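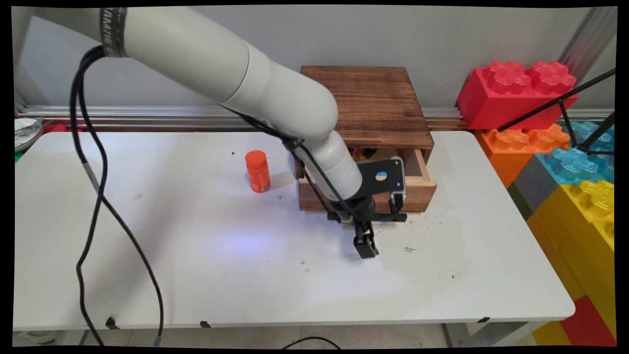
*The arm at the drawer, November.*

The drawer had opened perfectly 1366 times, and on the next try Pyo closed its fingers on nothing, pulled nothing four inches toward itself, and reported a complete success.

Jae-hoon Cheon let out a whoop that brought people out of the kitchen.

"Did you see that? It thinks it did it!"

Uvness came over with a mug in each hand and looked at the wooden box, which was shut tight. Pyo hung over it, fingers together, as calm as a heron. On the monitor a green line said DRAWER OPEN.

"That's bad," Uvness said.

"It's terrible! It's the best thing that's happened since we moved to Altatholm!" He was already dragging his chair around. He had spent two weeks begging this fault to come out where he could see it. Twice it had gone by at night, and both times all he got in the morning was a tidy log and an arm that had gone on to the next step, reaching into a drawer that was closed. The second time it had pushed the whole box toward the wall before the force limit tripped.

"Don't touch it," she said.

"I'm not touching it."

"Your hand is on the table."

He took his hand off the table. She put down the mugs, pressed the stop, and waited until the brakes clicked in, all the way down the arm, one joint after another. He loved that sound. He had loved it since the first day, when Kirkum, who had hired them both, made him stand behind the tape and listen to it ten times before he was allowed to write a line of code.

"Okay," said Uvness. "Now."

They went at it from both ends. She took the wrist and he took the log, reading numbers out loud too fast for her to follow. The fingers had closed at 2 millimeters. A drawer front was thicker than that, any drawer front was, and still the check had passed, and he could not for the life of him see why, and it was wonderful. He pulled up a good run and laid it on top of the bad one. Same force. Same little bump as the fingers met.

"Same bump," he said. "Uvness, the bump is the same!"

"Fingers hitting wood or fingers hitting each other."

"It can't tell! It never could! All it's ever asked is whether it felt something!"

She sat back on her heels. "So all the good runs..."

"Were good because the drawer happened to be there. Every one of them!" He laughed so hard he had to take his glasses off. Then he stopped, and put them on again, and looked at the green line. The version that was supposed to go out to Kirkum's people in the morning had that same check in it. Their cabinets were bigger than this box. People would be standing next to them.

"I have to call her," he said.

"It's almost eleven."

"She'll want to know."

Kirkum picked up on the second ring. He told her all of it, the bump and the 2 millimeters and the box shoved at the wall, and somewhere in the middle he noticed he was up and walking in circles. She let him run down.

"So we don't ship," she said.

"No. We really don't."

"How long?"

"I can add the finger gap tonight. If they close past a drawer's thickness, it stops dead and says so. But I want to watch it miss. I want to make it miss on purpose, over and over, every way I can think of."

"You sound happy, Jae-hoon."

"I am! We caught it!"

There was a pause, and a tap running at her end. "Stay behind the tape," she said, and hung up.

Uvness had already pulled the drawer partway out by hand and was marking where the front edge sat, so they could set it wrong by a known amount. He typed. The first try wouldn't compile, and he cheered at that too. A little after midnight she stepped back over the tape, shut the gate on the stop cable, and nodded, and Pyo came down in front of the box, an inch short of the wood, and closed its fingers.

The line on the monitor turned red.

"Again," said Jae-hoon, and reached for his cold coffee.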